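4.2 Equipment planning and cost allocation

The budget for the Lovach kitchen cell was set before any task was fixed, and it had to cover 2 arms, their grippers and the countertop fittings. Quotations were requested from Fumetcombe and Dollwood. Dollwood quoted the lower price per arm but left out cabling and the spare gripper, which the host site would have had to buy separately. Each item was therefore entered at its installed cost, with mounting and cable routing included.
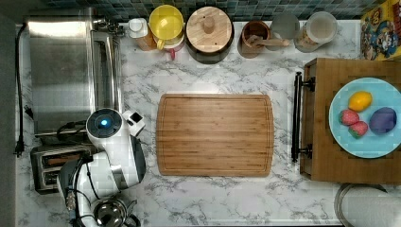

Household goods were charged to a separate line. The cutting board, plate, tray and storage jars came to 889 dollars, including replacements for one year of pick-and-place trials. Produce was left out of this figure and booked as a running cost, as its use depends on the trial schedule. The Lloyd cost model treats all such goods as fixed assets – a choice that overstates the opening budget and understates later spending.

Counter space was the second limit on purchasing. An arm must reach the board and the tray without striking the containers along the backsplash, and any appliance left on the counter reduces the area open to it. A longer arm was priced and rejected, as the gain in reach did not justify a new mount.

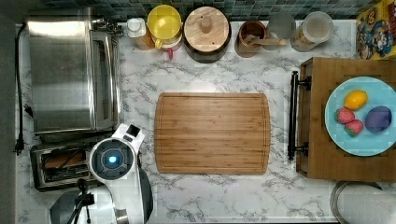

Figure 2. Counter layout with the arm at lower left, the empty cutting board at center and the produce plate on the tray at right.

Delivery was planned for September, with the final payment held until acceptance testing.

Reading time: 2 min
Last updated: September

Related items
Service contracts for shared robot cells
Estimating gripper replacement costs
Floor and counter space in test kitchens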